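首页 > 生活互助 > 衣物洗护 > 毛衣针织

分类：洗涤与晾晒 | 标签：针织衫、缩水、起球、收纳

打印本页 | 用邮件发送

黑色罗纹毛衣手洗之后袖子变长、下摆变松，还能恢复吗？

北窗晾衣绳

毛衣是去年冬天买的，黑色，竖条罗纹，洗标上写的是羊毛和腈纶混纺，比例已经看不清了。之前一直送干洗店，今年店搬走了，我就自己在家洗。

过程是这样的：洗脸池放冷水，加了一瓶盖Kamath的羊毛洗涤液，泡了20分钟，轻轻按压，换了三次水。拧干的时候没敢用力，所以挂出去时还在滴水。用的是普通塑料衣架，挂在阳台上，星期二早上挂的，晚上收的时候摸着还潮，又挂了一夜。

现在的情况是袖子比原来长出一截，手放下来袖口盖到手指根。下摆原来是收紧的，现在松松垮垮，坐下以后前面会堆起来。肩膀两边各有一个衣架顶出来的小鼓包。胸围好像没什么变化。

想问几件事。第一，拉长的部分能不能缩回去，我看有人说用热水烫一下，有人说放烘干机，不敢试。第二，肩膀的鼓包怎么弄平。第三，以后是不是只能平铺晾？我家阳台窄，放不下那种大的平晾网。第四，衣服上总是沾白毛，黑色特别明显，洗完反而更多，是洗衣液的问题还是毛巾的问题？

家里有挂烫机和普通熨斗，没有烘干机，楼下Drandanthorpe自助洗衣房有烘干机，可以投币。

发帖后补充：洗标又看了一遍，有一个盆里放手的图标，下面一条横线，还有一个方框里面一条横线。三角形上打了叉。没有见到圆圈里带字母的那个。

旧线团

能恢复大部分，恢复不到全新。我做过几年针织品的返修，这种情况很常见，原因不在洗涤液，在于湿着挂。

毛衣吸了水以后很重，罗纹组织本来就靠横向的弹性收着，竖着一挂，水的重量往下坠，线圈被拉成长条，横向就跟着变窄或者变松。袖子没有别的地方托着，只靠肩缝吊住，所以最先变长。你说胸围变化不大，下摆松，也对得上。

你补充的两个图标，盆里有手是手洗，下面一条横线表示动作要更轻。方框里一条横线就是平铺晾干。三角形打叉是不可漂白。厂家已经写明了要平晾。

具体做法：

重新打湿。用30度以下的水，加少量洗涤液，泡到整件透湿，大概十分钟，不要揉。漂清以后从盆里捧出来，两只手托着底，不要提着肩膀或者领口拎起来。

去水。找一条大浴巾铺开，毛衣放上面，连毛巾一起卷成卷，用膝盖或者手掌压。湿了换一条再卷一次。压到拿起来不滴水、摸着凉但不出水。也可以装洗衣袋放洗衣机脱水，转速调最低，一分钟以内，袖子要折进衣身里再装袋。

整形。找一块平的地方，铺干毛巾，把毛衣放上去。先对齐肩缝，再把袖子从袖口往肩的方向推，推的时候手掌平放，让线圈一点一点挤回去。下摆用两只手从左右往中间收，把罗纹一条一条并拢。手边有一件合身的旧毛衣最好，先量好它的衣长、袖长、下摆宽，照着摆。

晾。通风的地方，不要晒，过几个小时翻一次面，翻完再整一遍形。混纺的一般一天多能干，领口、袖口和腋下最慢，要摸到这些地方也干了才能收。

热水和烘干机我不建议。羊毛遇热再加上摩擦会毡化，缩是会缩，缩完手感发硬，罗纹糊在一起，弹性就没有了。腈纶遇高温又是另一回事，会变软、变塌，越烘越松。你这件两样都有，比例又看不清，结果没法预料。投币的烘干机温度通常只有高中低三挡，低挡也不一定低。

肩膀的鼓包在整形的时候一般就下去了。干了以后还有，用挂烫机，喷头离衣服留两指的距离，只喷汽不要碰到面料，喷完用手掌拍平，放着等凉了再动。熨斗不要直接压，罗纹会被压扁，黑色还容易压出亮光。一定要用熨斗的话垫一块湿棉布，悬着给汽。

如果做完一遍下摆还是松，可以在下摆内侧穿一根透明弹力线，沿着反面的线圈走，隔几行走一道，走三四道，两头打结藏进侧缝。毛线店有卖的，我用的是Isuseo的，细，穿在里面外面看不出来。抽得不要太紧，穿上试过再打结。袖口也可以这样处理。

袖子要是还长，最后的办法是拆袖口重新收，这个要找人做，自己没织过不要动手。

阳台小先生的邻居

我没有楼上那么专业，说一下平晾的问题。

我家阳台也窄，大的平晾网根本打不开。后来是用洗衣机顶盖，铺两层毛巾，一件毛衣刚好。冬天放在离暖气片一米多远的椅子面上也行，两把椅子对着放，中间架烤箱的网架，上下都透气，干得快一些。网架要先擦干净，再垫一层纱布，不然会有印子。

还有一种折叠的小号平晾网，挂在晾衣杆上，打开以后像一个圆盘，袖子可以折到衣身上面。我那个是在Rultar店里买的，用了两年，边上的钢圈有点变形，别的没问题。缺点是风大的时候会转，要用夹子固定一下。

如果非要挂，可以等到八成干以后再挂，对折搭在粗一点的杆子上，腋下对着杆子，袖子和下摆分在两边。我薄的毛衣都是这样，厚的不行。

另外我以前也把毛衣拿去洗衣房烘过，低温12分钟，拿出来袖子短了，身子没短，后来当睡衣穿了。你自己考虑。

樟木箱子

补充沾毛和收纳，前面没讲到。

白毛多半是毛巾掉的。新的白毛巾、珊瑚绒的毯子、摇粒绒的衣服都掉毛，黑色针织面又粗，静电一吸就粘住了。处理办法是深色毛衣单独洗，卷水用的毛巾换成深色的、洗过很多次的旧毛巾，或者用旧的棉床单。最后一遍漂洗的水里加一点柔顺剂，能减少静电，不用多，多了面料发滑，罗纹更容易松。漂白类的东西一概不要用，洗标上的叉就是这个意思。

已经粘上的，干了以后用粘毛滚筒，顺着罗纹的方向滚，横着滚会把线圈带起来。滚筒解决不了的是扎进线圈里的短毛，用镊子夹。起的球不要用手揪，用电动的去球器，衣服底下垫平，轻轻走，不要按。去球器走得太勤衣服会变薄，我一个冬天只做两次。

处理沾毛的时候别放在毛绒毯子上弄，正面刚粘干净，背面又沾一层。放桌子上，或者铺一张平整的棉布。

收纳方面，厚毛衣叠着放，不挂。叠法是背面朝上，两只袖子折到背后，衣身从下往上折两折，领子朝外。压在最下面的每个月换到上面来，不然折痕很深。真空袋我不用，羊毛压久了蓬不回来。一定要挂的话，把毛衣竖着对折，衣架的钩子对着腋下，衣身搭一边，袖子搭另一边，重量在衣架的横杆上，肩膀不受力。

换季收之前一定要洗干净、彻底干透。领口和袖口有汗和油，虫子专咬这些地方。樟木块或者樟脑丸用纸包好，不要直接碰衣服，腈纶混纺的碰到樟脑丸有时候会留印。6月梅雨的时候拿出来通一次风，选晴天，两三个小时就够。

关于整形我多说一句。量尺寸要在洗之前量，很多人是洗完变了形才想起来，没有数据可以照着摆。我的做法是新毛衣买回来先平放，量衣长、胸围、袖长、下摆宽，写在纸条上，和洗标的照片存在一起。洗标过几年都会磨得看不清，楼主这件就是。平放的时候衣身和袖子都不要拽，放好以后轻轻抖一下，让它自己回到原来的样子再量。袖长从肩缝量到袖口边，两只都要量，手工缝合的经常差一点。

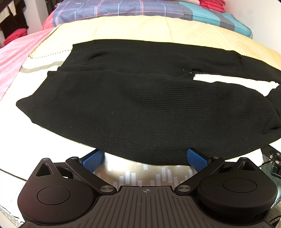 下摆量的时候不要撑开，罗纹撑开和不撑开能差很多，以不撑开的为准。胸围在腋下往下一指的位置，从一边量到另一边，再乘二。织得松的毛衣第一次洗完会有一点变化，洗过一次以后再量一遍，把旧数字划掉，以后都照第二次的摆。

打印本页 | 用邮件发送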